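**Laundry folding by machine: current position**

**M_Mostyn** (moderator)
Members are invited to state whether a machine can at present be relied upon to fold household laundry. Kindly confine replies to work you have observed yourselves.

**a.berrada**
At Rirden we ran a two-armed unit over 30 towels. It completed 24 to an acceptable standard. Towels are, I would submit, a solved matter.

**Wyss_Mirjam**
I must dissent. Towels are rectangular and identical. A household basket is neither. Our trial at Zillier used mixed garments, and the unit took 105 minutes over a load that a member of staff clears in roughly 30.

**a.berrada**
Speed will improve. The unit may work overnight, when the time taken is of little consequence.

**h_matic**
The difficulty lies with large dark garments. Once one is laid out on a mat, the folds are hard to tell from the creases.

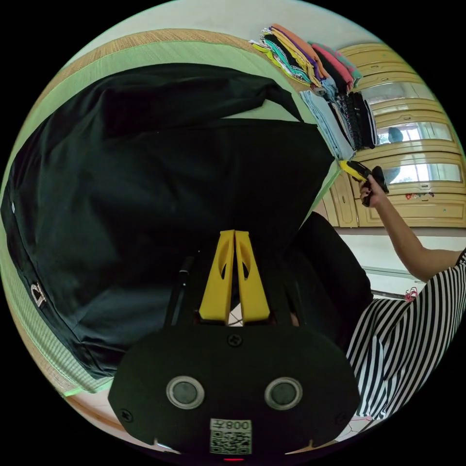

A person finds the hem by touch and carries on. Our unit at Zirnemura repeatedly took hold of two layers instead of one, and the item had to be laid out afresh.

**Wyss_Mirjam**
That agrees with our findings. Sorting into stacks afterwards was also done by hand.

**a.berrada**
I accept the point on dark items. I do not accept that it rules out towels.

**M_Mostyn** (moderator)
Noted. The thread remains open until the end of October.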